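How does a robot know which hole is the dryer?

I write software for robots, and my desk is so close to the laundry that my pens rattle when a washer hits its spin. I love it! My job at Vokance is to write the instructions that turn "please move the washing" into lots and lots of tiny jobs a machine can do. Kids always want to know about the arms and the motors, and fair enough, they're great. But the part I want to tell you about is the thinking part, which you can't see at all.

Try this first. Put one sock on the floor, shut your eyes and tell a friend exactly how to make you pick it up. No saying "grab it". You have to say things like "move your hand forward a bit, now down, now close your fingers". Annoying, isn't it? Now you know how I spend my days. 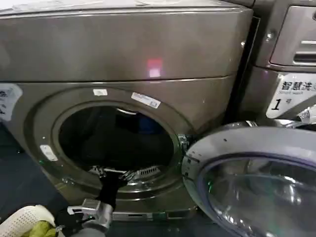 Cloth is the trickiest thing we ask our software to understand. A mug has the same shape every time you look at it, so a program can learn "mug shape" and go hunting for it. A T-shirt can be flat, scrunched, twisted or inside out, and it's still the same T-shirt. Then somebody goes and washes a heap of dark clothes in a dark drum, and the program has to work out where one thing stops and the next one starts. The part of the software that does this is called perception (a fancy word for noticing stuff). It looks at the picture from a camera, which is really just a huge grid of coloured dots, and makes a guess about every dot. Is this dot cloth? Is it metal? Is it floor?

It doesn't need to know that a black sleeve is a sleeve. It only needs a good spot to pinch, like a fold that sticks up.

My friend Deok-su Jeon taught our perception program. Teaching a program means showing it examples, the same way you learned what a dog was by meeting a lot of dogs. Deok-su gave it 3000 pictures of laundry, with the edges of the clothes coloured in by hand. He did 831 of them himself, and his favourite colour for T-shirts was orange. At first the program thought shadows were socks. We called them ghost socks, and it tried to pick up quite a few!

Once the program knows where things are, it has to decide what to do, and in what order. That's called planning. You do it too. If you want a bowl of cereal you get the bowl before you pour the milk (I hope). Our laundry plan goes something like this:

Find the open washer.
Find some cloth.
Pinch it and pull it out.
Put it in the basket.
Take the basket to the dryer.
Move the clothes from the basket into the dryer.
Check for anything left behind. 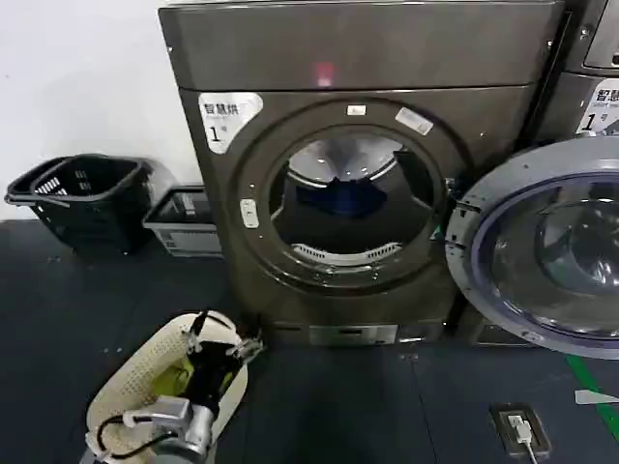

Every line in that list is hiding smaller lines. "Take the basket to the dryer" has 41 steps in our version, and Emiliano Bustamante, who wrote most of them, says it still needs a few more. Some are questions the robot asks itself over and over. Have I still got the basket? Is anything in my way? Am I at the dryer yet, or am I at another washer that looks a lot like it?

That last one gave us heaps of trouble. A washer and a dryer can both be big metal boxes with a round door in the front. Grown-ups mix them up as well, so I felt a bit sorry for our program. We ended up getting it to read the signs, and to look for clues inside the drum too.

The third part is called control. Perception says where, planning says what, and control says how hard, how fast and how far. Hold your arm out and try to keep your finger perfectly still. See the wobble? Your brain is making tiny corrections the whole time. Our control program does that 80 times every second. If the arm has drifted a little to the left, it nudges it back to the right and then has another look.

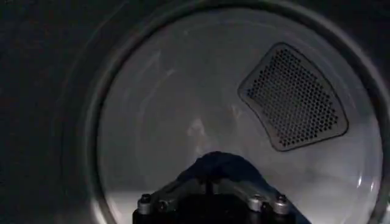
Reading time: 4 minutes

Going into a drum is when control has to be really careful, as there's a hard rim all the way around and the gripper mustn't bump it. A camera down near the gripper helps heaps here. It gets a close look at the cloth and the opening, and even the little holes in the panel at the back of the drum. I use those holes as a landmark, like you might use a big tree to find your way home from the park. If the program can see the panel, it can work out which way the gripper is pointing.

Then comes letting go, which sounds like the easy bit. You just open the gripper! Well, cloth likes to hang on. A shirt can catch on a finger and come straight back out with the arm, so after letting go our program looks again and asks, "Am I still carrying something?" If the answer is yes, it goes back in and has another try.

I get a lot of questions from classes, and this one came from a girl called Lovent Primary's Fastest Reader (that's how she signed her letter): does the robot get bored? No. It doesn't feel anything, so it can't be bored or proud or grumpy. I do get bored sometimes, mostly when I'm looking for one wrong number in a very long program. Last November I spent two whole days looking for a minus sign.

Something to try at home

Write a plan for moving three socks from a bowl to a box. Give it to someone in your family and ask them to do exactly what it says and nothing extra. When it goes wrong, fix one line and have another go. Fixing a plan like that is called debugging, and you can tell them you've started doing it.

Words to know

Perception: working out what's around you.
Planning: choosing what to do and in what order.
Control: making the movement happen, and correcting it as you go.
Debugging: finding the mistake and fixing it.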